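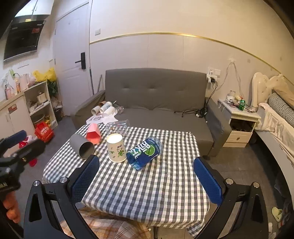
Clearing the Table: A Gallery of Work Still Waiting

Posted November 10, 2025

Every year a machine is going to tidy up after us, and every year it is going to be next year. I have been keeping score on this site since the days when the big excitement was a vacuum that could find its own way home, and I own one of those, so I know how often it can't.

This page is about one job, clearing up a lived-in room. No stairs, no ironing, no making a bed with corners. Pick the thing up, decide what it is, put it where it goes. A bored ten-year-old can do it, though getting the ten-year-old to start is a separate branch of engineering.

There is one picture, at the top, and the notes go with it. Click to enlarge, if your browser still does that.

The table
A grey cylinder on its side, a paper box, two cups, a crushed bottle. You would sweep the lot into a bag with your forearm while talking on the phone. A machine has to take them one at a time, and every one of them wants a different grip.

The clear cup
Clear plastic is where the confident demo goes quiet. Depth cameras are fond of looking straight through it and reporting on whatever is behind. Add the fact that the cup is lying down and can roll, and you have an afternoon's work for a graduate student.

The paper cup
Upside down, with green leaves printed on it. Squeeze it too softly and it slips; squeeze it too hard and you have a different object, one that wasn't in the training set. I have crushed a few myself, and I come with two hands and years of practice.

The crushed bottle
The label is blue, with a lime on it. People tell me bottles are solved. Bottles that look like bottles may be solved. Once one has been crushed it has a shape all its own, and there are a great many ways to crush a bottle.

The tablecloth
Gingham, grey and white. Cloth is the oldest enemy. Pinch a fraction too low and you have the cup and a fold of the cloth, and then you have everything on the cloth, quickly, on the floor.

The sofa
Three white paper cups, some scattered papers and a clear plastic bag, all on the left seat. My question for the bag is philosophical: is it trash, or is it what the trash goes in? In my house the answer changes during the week. As for papers, a machine that throws out one tax form will not be asked back.

The cables
Right side of the sofa, black and tangled. I'll be generous and excuse everyone from this one. I have a drawer of my own that I intend to leave to my heirs.

The nightstand
The drawer is open and full. Closing a drawer has been done many times by many robots, mostly with empty drawers. The bottle and cup on top bring up the harder matter of what should be left alone. Half of tidying is knowing that somebody wants their cup next to the bed.

The slipper
One pale green slipper on the floor. Picking it up is easy. Finding the other one is a research program.

The scorecard so far

I keep a list of machines that have promised me a clean living room. The Fankhauser arm, which I watched at a trade show in June, cleared a table of 5 objects and got a round of applause. All of them were rigid, all of them were matte, and they had been set out with gaps you could park a car in. The Bandell is quicker and will sort cups from bottles, provided you stand them up for it first – at which point you are holding the cup and may as well keep walking.

Erna is the one I have hopes for. The team at Enau sent me its trial log, all 236 attempts at picking up a single item in an ordinary room, and they had left the bad ones in. It failed 32 times. That is a good number for a lab and a terrible one for anybody who owns glasses. It is also slow. I had time to make a sandwich during one of the videos, and when I came back it was still thinking about a napkin.

So, can they do it yet? On a clean table, with friendly objects and someone nearby to reset things, yes. In a room where people live, I would keep the trash bags where you can reach them. Enau wants $2,000 for a place on the waiting list, and for that money I will come over and do your sofa myself. Cables extra.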